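Sasach 梱包フィルムテープ 飴色(透明タイプ)3巻セット

販売店:Undis 梱包用品売り場
販売価格:2,492円(税込)
在庫:あり
更新日:2020年1月31日

カートに入れる
お気に入りに追加

商品について

こんにちは、Undisの梱包用品担当です。うちの売り場でいちばん地味なのにいちばん減りが早いのが、このSasachの飴色テープです。べっこう飴みたいな、紅茶を薄くしたみたいな、あの色! 重ねるとオレンジが濃くなっていくので、何枚貼ったかが見た目でなんとなくわかるんですよね。わたしはこれが好きで、無色透明のほうはほとんど使わなくなりました(無色も置いてます、ページの下のほうにリンクがあります)。

仕入れを始めたのは前の担当のころで、最初はPlunovの紙テープの横にちょこんと並べていただけでした。それが8月の引っ越しの注文でどんどん出て、棚を一段まるごともらって、今に至ります。紙テープにはすまないことをしました。

使い心地

まず引き出すときの音。静かではないです、はい。ビーッと鳴ります。夜中にマンションで荷造りする方は、同じSasachの静音タイプのほうがいいと思います。そのかわり、引き出しは軽いです。カッター台につけて片手で引いても、途中でガクンと止まる感じがあまりしません。

粘着はけっこう強め。段ボールの表面に貼って、手のひらで一回こすればもうくっついています。貼り直そうとすると表面の紙ごと持っていかれるので、位置を決めてから貼ってくださいね。わたしは入ったばかりのころ、斜めに貼ってしまったのをはがそうとして、箱のふたの茶色い紙をべろっとむいてしまいました。中のなみなみが丸見えになって、その箱は結局、倉庫の電球入れになっています。

フィルムなので、しわは寄ります。とくに広い面をぐるぐる巻くときは、どうしても折れ目が入る。きれいに仕上げたい贈り物用の箱なら、テープは底と合わせ目だけにして、外側は包装紙にまかせるのがいいかなと思います。逆に、倉庫に積んでおく箱とか、ちょっと角がつぶれかけた箱をもうひと働きさせたいときには、しわなんか気にせずどんどん重ねちゃってください。

端をぴらっと余らせておく貼り方も、わたしはよくやります。最後の端を少し内側に折り返して、つまみを作っておくんです。開ける人がカッターを探さなくてすむし、こちらも仮留めのつもりで気楽に貼れる。ただ長く余らせすぎると、台のほうにくっついて箱ごと引っぱるはめになるので、ほどほどに。

仕様

ブランド:Sasach
品名:梱包フィルムテープ 飴色
内容:3巻
色:飴色(半透明)
長さ:3巻あわせて200m
用途:段ボール箱の封かん、補強、仮留め
ご注意:窓ぎわなど日の当たる場所での保管はおすすめしていません

箱の閉じ方(わたしのやり方)

正式な手順はパッケージの裏に書いてあるので、ここではふだんのやり方だけ。

箱をひっくり返して、底の合わせ目にまっすぐ一本。両端は側面に手のひらの幅くらい垂らします。重いものを入れる箱なら、合わせ目と十字になるようにもう一本。本や工具のときは、さらに側面の角にも縦に貼ります。

詰め終わったら上のふた。上は一本で十分なことが多いです。中身がふくらんでふたが浮くときは、テープの力で押さえこもうとせずに、中身を減らすか箱を替えてください。浮いたまま貼ると、翌朝にはだいたい開いています(何度もやりました)。

巻き終わりのテープはカッター台の刃でスパッと。ハサミでもいいんですが、刃に糊がたまってだんだん切れなくなるので、食用油をちょっとつけたティッシュで拭くとまた切れるようになります。

作業台の色のはなし

これは商品とは関係が薄いんですけど、よく聞かれるので書いておきます。飴色テープを使うなら、台の上は緑がいいです。明るい緑! 茶色い木の台だと、段ボールも茶色、テープも茶色っぽい、で、切れ端がどこに行ったのかさっぱりわからなくなります。緑の上ならオレンジ色の小さい切れ端まで目に飛びこんでくるので、片づけがすごく楽。袖にくっつけたまま帰ることも減りました。

台を買い替えるまでしなくても、緑のシートを一枚敷けばだいぶ違います。うちではNicholasの卓上マットの緑を扱っています。表面がつるっとしているほうを上にすると、まちがってテープが貼りついても、端からゆっくり起こせばはがれます。ざらっとした面は糊が残りやすいので、わたしは使っていません。

いっしょに買われているもの

Nicholas 卓上マット 緑
Sasach カッター台(卓上用)
Plunov 紙テープ 茶
Undis 無地段ボール箱 小

よくいただくお問い合わせ

飴色と無色透明で強さは違いますか、というご質問。同じシリーズどうしなら、貼った感じの差はわたしにはわかりません。好きな色でどうぞ。

冬に粘着が弱い気がする、というお声。冷えた倉庫に置きっぱなしのテープは、たしかに最初のくっつきが鈍いです。使う前の晩に暖かい部屋に入れておいてください。ストーブの真ん前に置くのはやめてくださいね、横から糊がにじんできて、巻きどうしがくっつきます。

上から字が書けますか。油性ペンなら書けます。乾くまで触らないこと。こすると、伸びます。細かい宛名はテープの上を避けて、段ボールの面に書いたほうが読みやすいです。

資源ごみに出すときはどうすれば。お住まいの地域で決まりが違うので、まずそちらを確認してください。わたしの町ではテープをはがして段ボールだけ束ねます。全部はがすのはしんどいんですが、箱をつぶす前、まだ形があるうちに引っぱるとけっこう気持ちよくはがれます。

1巻だけ欲しいのですが。ごめんなさい、通販は3巻セットだけなんです。店頭ではばらでもお出ししています。

配送と返品

ご注文から2営業日以内に発送します。ほかの商品と同梱のときは、いちばん遅いものにそろえての発送になります。急ぎのときは備考欄にひとこと書いてください、できるだけ分けて出します。

返品は未開封に限ります。ただ、巻きがゆがんでいてカッター台に入らない、届いた時点で端が裂けている、というようなときは、開けたあとでも遠慮なくご連絡ください。交換分をお送りします。

担当からもう少し

最近は、使いかけの箱をとっておいて何度も使うお客さまが増えました。わたしも同じで、売り場の裏には飴色テープだらけの箱がいくつもあります。切り口のなみなみが出ていても、角がくたっとしていても、まだ使えるものは使う。古いテープの上に新しいテープを重ねるときは、浮いているところだけ先に切り取っておくと、上がぴたっと落ち着きます。ぶら下がった切れ端も、そのときいっしょに取ってしまうと楽です。

次の入荷では、幅の広いタイプも少しだけ入れてみるつもりです。わたしの手にはちょっと大きいんですけど、大きな箱をよく扱う方には喜ばれそうで。入ったらこのページの上のほうでお知らせしますね。

関連リンク
Sasach 梱包フィルムテープ 無色透明
Sasach 静音タイプ
梱包用品の一覧へ戻る

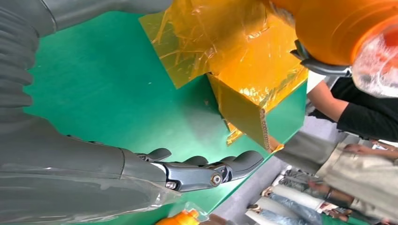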